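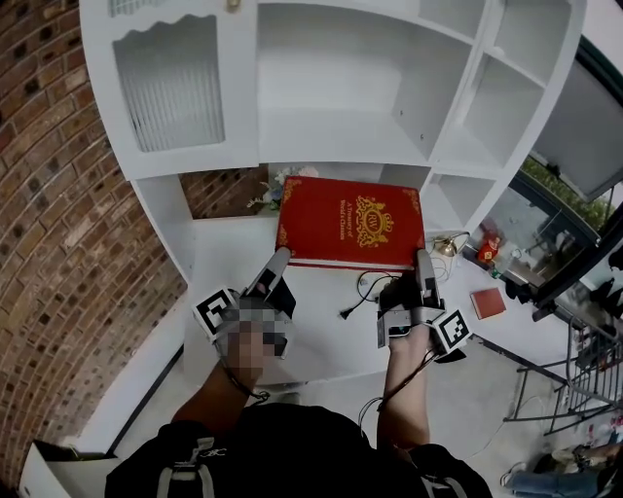

How long should circle time be for a mixed group of three and four year olds?

Ten minutes, and stop sooner if you lose them. That's the short version of what most of us in this thread ended up with, though not everybody agrees and you should read the replies before you print out a schedule.

Preschool and Early Years > Daily Routines

tasow_room3
Moved to a new center in June and inherited a 25 minute circle. Calendar, weather, days of the week song, letter of the week, a story, then sharing. I have 14 kids and by the weather part half of them are lying down. My director bought the Lobo morning meeting pack and wants us to follow it as written. Does anyone do the full thing? Does it get better after a few months or am I training them to hate the rug?

mrajan
I used Lobo for a year. The songs are fine. The calendar section is a waste of a morning. A three year old does not know what a month is, and pointing at a square every day won't fix that. I cut it in week two and no parent ever asked where it went.

Sheyla B
Going to disagree with Muthu a little. My kids like the calendar. They like knowing who gets to move the marker. I don't claim they learn dates from it, but it's a routine and some of them hang on to it, especially the ones who have a hard drop-off.

mrajan
Sure, but then it's a job chart. Do a job chart. It takes one minute.

skaltside_mom
Parent here, not a teacher, hope that's ok. My son's room does the long version and what I hear at home is "we had to sit." That's all he says about the morning. I asked at pickup and was told it builds attention span. Is there anything behind that or is it just something people say?

J. Kodikara
People say it a lot. I've sat through two trainings where it was on a slide with no source. When I asked, the trainer said she would send it to me. Still waiting.

What I can tell you from my own room is that the same kids who can't sit for calendar will stay with a bucket of water and funnels until I drag them in for lunch. So I don't buy that the attention is missing.

tasow_room3
That's my room exactly. Jahangir, what does your morning look like then?

J. Kodikara
Hello song, who's here and who's out, one book or one rhyme, go play. Second story right before lunch in small groups, with whoever wants it. If the book flops I close it and we go. I used to push through to the last page and it never got me anything except a louder room.

yavuz_t
Playing the other side here. We feed into Lasham Elementary and the kindergarten teachers there expect kids to sit for 20 minutes on day one. If I never ask for more than ten, who pays for that in September? The kid does.

mrajan
They'll be a year older in September. You don't make a kid wear size 12 shoes now to get ready.

yavuz_t
Cute, but I do get the phone calls. I build up slowly with the fours only, from spring on. The threes go with my aide. It works for us and I have the staff for it. I know plenty of rooms don't.

Sheyla B
Splitting by age is the real answer, I think. Mixed circle is where it falls apart. The fours are bored by the slow songs and the threes are lost in the sharing part. Sharing, by the way, I only do on one day and only 3 kids. Otherwise it's 14 stories about somebody's dog.

nadar_m
What did the Lobo pack cost, if you can say? Our owner is looking at it and I'm not convinced we need a binder to sing hello.

tasow_room3
No idea what she paid. It's a binder, a pocket chart and a pile of laminated cards, and a few of the cards have already been chewed. I'd ask to borrow one before buying.

nadar_m
That tells me enough. Thanks.

skaltside_mom
Would it be rude to ask my son's teacher to shorten it? I don't want to be that parent.

J. Kodikara
Not rude. Ask if he can get up and go to a quiet table when he's done. Most teachers will say yes to that faster than they'll change the whole schedule.

tasow_room3
Update. I talked to my director and she's letting me try a short version until the end of the month. Kept the hello song, jobs and one book. Dropped weather. She wants me to put calendar back after that, so we'll see. I'm not calling it fixed, it's been four days and two of my wiggliest were out sick.

yavuz_t
Come back and post when they're in.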